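**Squeaky plank floor over joists: screws from above, or go in from below?**

**holroyd_tim** wrote:

Upstairs room, solid wood planks nailed straight to the joists, no subfloor. There are 3 bad spots, all on the same joist line near the door. I can get to the underside if I pull down part of the hall ceiling. I don't want to do that unless I have to. Has anyone fixed this from the top without wrecking the finish?

---

**nhulme** wrote:

Find out what is moving first. Have someone walk the spot while you keep your fingertips across the joint. If one board edge drops against its neighbor, it's wood on wood. If both go down together, the nail is sliding in the joist.

For the second case, use breakaway screws through the plank into the joist. Drill a pilot. Set them 2 to a board and stay clear of the old nails.

Nigel Hulme

---

**dry_joint** wrote:

Disagree on going straight to screws. In an old floor the gaps change with the season, and half the squeaks reported in winter are gone by June. Check the room humidity before drilling anything. If it's 70 percent in summer and very dry with the heat on, the boards will keep moving whatever you put through them.

---

**nhulme** wrote:

Humidity moves boards across their width. It doesn't pull a loose nail tight again. Three spots on one joist line is a fastener problem until shown otherwise.

---

**beltomitz_b** wrote:

Powdered graphite in the joint is worth a try if it's edge rub. Wipe off the excess right away, as it stains pale wood. It did nothing for me where the nails were loose.

---

**holroyd_tim** wrote:

Did the fingertip test. Two of the spots drop as a pair, the third is edge rub. The joists are softwood and the planks run straight across them. Part of the room:
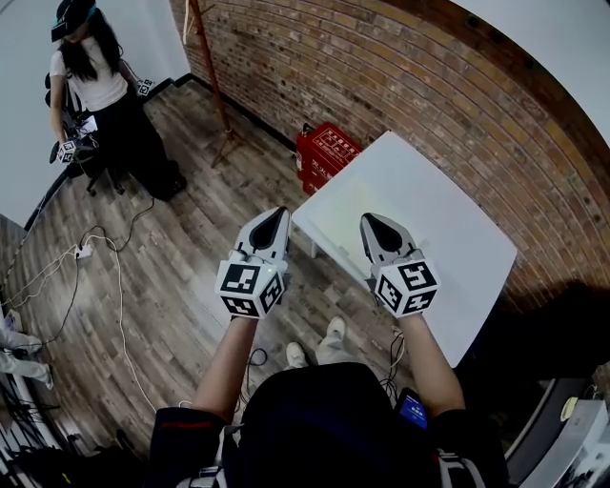 I priced the ceiling route as well. A plasterer in Zakville wants 200 to patch and skim the hall, before paint. Screws from above are a fraction of that, so I'll start there and use graphite on the third.

---

**dry_joint** wrote:

Fine, but test one screw in a corner first. Old softwood joists split if the pilot is undersized, and a split joist edge holds worse than the nail did.

---

**nhulme** wrote:

Agreed on the pilot. Match it to the screw's root diameter and put a tape flag on the bit for depth. Look for pipes before you drill, especially by the door.

---

**holroyd_tim** wrote:

Will do. Any preference on filler for the holes, or is wax stick enough?

---

**beltomitz_b** wrote:

Wax stick. Hard filler cracks out if the board still flexes.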